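Botumik Folding Travel Crate Review: Fine for a Settled Dog
By Malou Bundgaard
May 7, 2019
Last updated: July 2019

If you travel with a dog you already know the problem. The wire crate at home is solid and your dog likes it, but it weighs a lot and takes up the whole back of the car. Soft crates fold flat and fit behind a seat. The question is whether your dog will stay in one, and whether it will last past the first summer.

I bought the large Botumik folding crate for $100 and have used it on most of our trips since. My dog is a middle-aged kelpie cross. He is crate trained, he does not chew much, and he sheds all year.

What you get

The crate comes as a flat package with a carry bag, a fleece mat and a pair of metal pegs for use on grass. The frame is steel tube and the cover is a heavy polyester with mesh windows. There is a door at the front, a door at the side and a flap in the roof. The large size is 100 cm long and the maker says it suits dogs up to 40 kg. Mine is well under that and has room to stretch out on his side. I would not put a really big dog in it, whatever the label says.

Setting it up

You unfold the frame, push the end bars up until they click, and zip the cover closed at the corners. It was stiff out of the bag and I pinched a finger the first time. After a few goes it loosened up. Folding it down is harder than putting it up, and the carry bag is cut too small. I stopped using the bag and now hold the crate shut with a luggage strap.

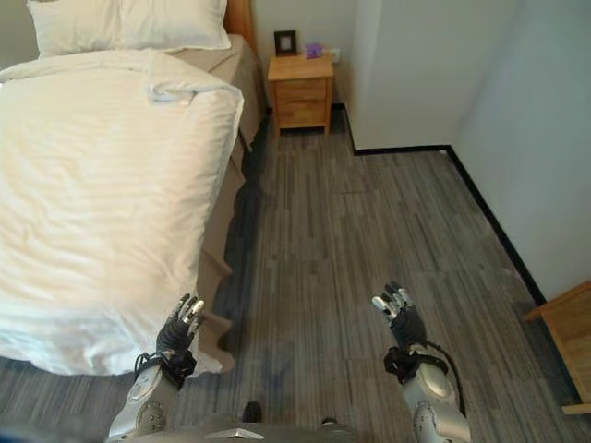

A reader asked whether a soft crate is any use for a dog who panics when left, and said hers had gone straight through the mesh of a cheaper one. I would say no, and I'd say it about every soft crate I have tried. The mesh on the Botumik is tougher than the mesh on my old Viteo, but a dog who digs and bites at the door will get out of either. If your dog is still learning, use a wire crate, and leave the soft one for later.

The zips

This is where most soft crates fail. The Botumik zips are wide and run smoothly, and each one has a small clip so a dog can't nose it open. My dog worked out the Viteo zip in one evening. He has not managed this one. The clip on the side door is already a bit loose, though, and I don't expect it to last as long as the rest.

Using it away from home

Plenty of pet-friendly places now ask that a dog be crated when you go out for dinner. I like to set the crate up beside the bed on my side, with the front door facing me and the side door left free. He settles faster if he can see where I am. It helps to measure the floor space in your head before you unload the car, as some rooms leave very little next to the bed.
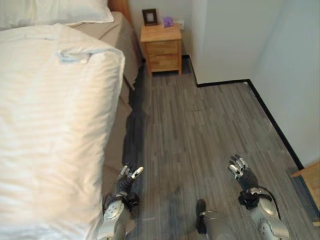

The strip of floor between bed and wall.

On a hard floor the crate slides. There are no rubber feet, and when my dog turns around in it the whole thing creeps along. I put a yoga mat underneath and that fixed it. On carpet it stays where you leave it. I think feet should have been included at this price - the smaller and cheaper Ornby crate has them.

Noise is good. There is no rattle from the frame, and the fabric doesn't crackle when he moves. If you sleep lightly you will notice the difference from a wire crate with a metal tray.

Cleaning

The cover comes off for washing, which takes patience. I did it once and it went back on with a twist in one corner that I have never got out. For everyday dirt I shake the crate out and use a damp cloth. The fleece mat goes through the machine on cold. It holds on to hair, so go over it with a rubber brush first or you will be picking hair out of the washer. 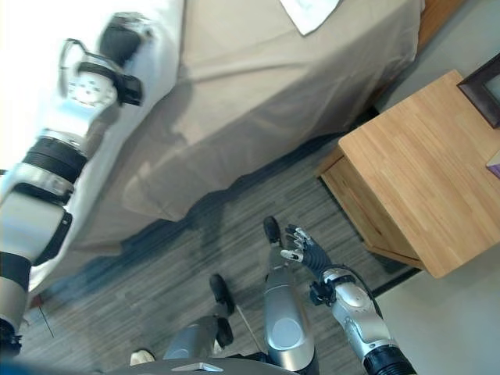
White sheet on the bed.

The mat is also too thin. For one night it is all right, but for a longer stay I swap it for an Overgaard foam pad, which fits with a little room at the ends. An older dog would need something like that from the start.
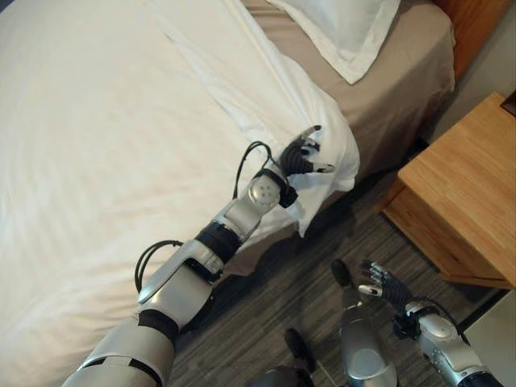
Malou Bundgaard

The warranty runs for two years on the frame and does not cover chewing. I have not had to use it. I did email to ask about a spare side clip and got a polite answer saying they don't sell parts separately.

Would I buy it again? Yes, for this dog. The frame is still straight, the zips work and it goes in and out of the car without a fight. For a puppy or an anxious dog I would spend the money on a good wire crate and put up with the weight.

Good: sturdy zips, quiet, plenty of air, folds flat
Not so good: slides on hard floors, thin mat, useless carry bag

Related posts
Wire or soft: choosing your dog's first crate
Ornby small crate review
How to get a dog used to sleeping in a new place
Rubber brushes for pet hair compared
What to pack for a weekend away with your dog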